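Chapter 6
Stacking, Joining and Sorting: Plastic Building Blocks

In this chapter you will look at how studded blocks hold together, learn the words used for the parts of a block, and build short columns on a flat surface. You will need a small set of blocks, a ruler and a pencil. A set of 2-by-2 blocks is enough for most of the work.

6.1 Why begin with blocks?

Blocks are cheap, they last for years, and two people on opposite sides of a classroom can build the same thing and compare results. The first edition of this book began the chapter with wooden cubes. Agnes Sandberg, who taught from it, wrote to us that her pupils spent more time picking up fallen cubes than measuring them. Studded blocks stay where they are put, so we have changed over.

Stacking is also a task that turns up in many trades. A bricklayer, a shelf filler and a person loading a lorry all have to decide what goes at the bottom, which way round it lies, and how straight the pile must be before the next piece is added.

6.2 Parts of a block

The stud is the round peg on the top face. The underside of a block is open, and the walls inside it grip the studs of the block below. This grip is called the clutch. A new block usually has a stronger clutch than an old one, although dust and grease make a difference too.

Studs may be solid or hollow. A hollow stud has an opening in the top and uses less plastic. The two practice sets used in this book, Komo and Fakell, both have blocks with hollow studs. Other sets will do just as well, but do not mix sets in one column. Small differences in size add up, and a mixed column may lean or come apart.

6.3 Which way up?

A block normally rests on its open underside with the studs pointing at the ceiling. When it lies on its side, the studs point sideways and a smooth wall faces up. Whole columns can be laid down in the same way. Builders should name the position of a block before they describe its colour, as colour tells the reader nothing about how to place it.

Compare the single orange-brown block, studs up, with the lime-green one at the far end of the column, which lies on its side and shows two of its studs. Next to the green block comes a pink one, then a light blue one.
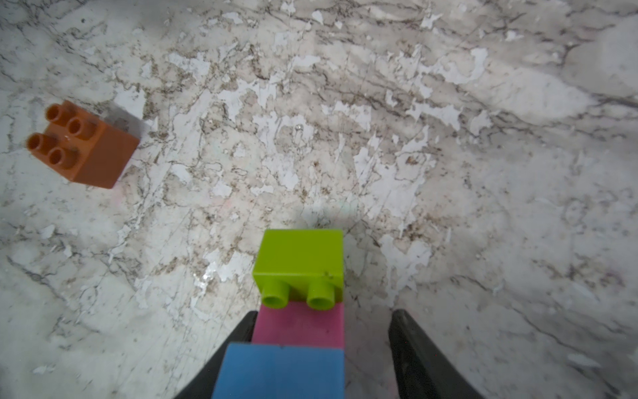 6.4 Before you build

Clear a space on the table and wipe it down. Sort your blocks by size first and by colour second. Keep one block aside as a spare. Write down the order of colours you intend to use, starting from the bottom, and check each block against your list as you add it.

Torbjørn Öberg's method for checking a column is to put a ruler flat against one side and look for light between the ruler and the blocks. We shall use it in Exercise 2.

Related chapters
Chapter 5: Measuring with a Ruler
Chapter 7: Bridges and Gaps
Teacher's notes: The Effiong Sorting Tray
Flutadier Reader: Patterns in Colour

400 shares | 2 comments

This site uses cookies to remember your place in the book. Accept | Change settings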